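Subject: Re: [hurden-allotments] Peat-free compost, bulk order
List: hurden-allotments

Replying to the list and not just to the sender, as I gather several people are about to put money down.

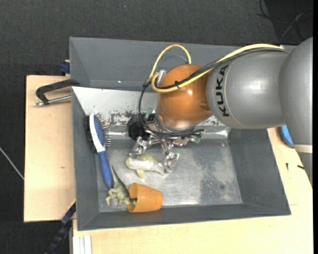 I'm not against peat-free. I've used nothing else on my plot for six seasons and I don't intend to go back. What I am against is buying a pallet of one particular make on the strength of a leaflet, and I'd like to go through the message that came round last night before anyone signs up.

> Hi all, the Ollolen people have offered us their new multi-purpose
> at the trade price if we take a full pallet. It has been shown to
> give up to 2000 times more root activity than ordinary compost and
> you don't need to feed for the whole season. It also holds water
> so well that you can cut watering by half.

"Up to" is doing a lot of work there. Up to 2000 times could mean one pot on one bench on a good day. And what is root activity? I know what root length is, and I know what root weight is, because you can wash a root off and put it on the kitchen scales. Activity could be anything. If it means microbes in the compost, fine, but a bucket of half-rotted lawn clippings is heaving with microbes and I wouldn't sow lettuce in it.

> They did a proper trial with 223 growers and nearly all of them
> said they would buy it again.

A trial would have some plants in the new stuff and some in the old stuff, side by side, same seed, same watering. Asking people whether they'd buy it again is a survey. Were they given the bags free? I would probably say nice things about free compost as well. I looked on the leaflet for what they grew and for how long and couldn't find either. If I've missed it, please point me to the page.

The bit about not feeding all season worries me most, as it could cost people their tomatoes. Every bagged compost I've had, peat or otherwise, has run out of puff after five or six weeks. Wood fibre seems to be worse for it, I suppose because the wood takes up nitrogen while it rots down. Two summers ago I believed the bag (Flurner, the green one) and by August the lower leaves on my peppers were as yellow as custard. A weekly feed brought the new growth back but we had hardly any fruit off them.

Watering the same. Peat-free dries on top and stays soggy underneath, so it fools you in both directions. You look at it, think it's parched, water it, and drown the thing. Stick a finger in up to the second knuckle or lift the pot. I don't see how a leaflet can tell you to halve your watering without knowing whether you're in a polytunnel or on the windy end by the gate.

> It's a bit dearer than Ocampo but you get what you pay for.

Do you? Last spring I split a packet of leeks between Ocampo and the cheapest bag the garage had. No difference I could see at planting out. Two trays proves nothing either, before someone writes in -- but I'm not asking anybody to buy a pallet on the back of it.

What I would suggest:

Buy 2 bags, not a pallet. Open them and have a look. If there are lumps of wood as long as your finger, or it smells sour, we've saved ourselves the bother.

Sow something quick in it next to whatever you normally use. Radish or cress will do. Label the trays on the underside and get somebody else to say which looks better.

Ask Ollolen when it was bagged. Old stock that has sat wet on a pallet all winter goes off, and a cheap full pallet early in the year makes me wonder what they're clearing out.

Find out where it would be tipped. The last delivery came at 6 in the morning and was left across the track, and half of us couldn't get a barrow past it.

If the trays come up well I'll happily take my share and say so on here. Until then put me down as a no. And if anyone has grown a whole season in the Ollolen without feeding, I would like to hear how it went, with the crop and the pot size please -- "it was great" isn't much use to me.

Plot by the water tank

-- 
To leave this list, reply with "unsubscribe" as the subject.
Please trim quoted text when replying.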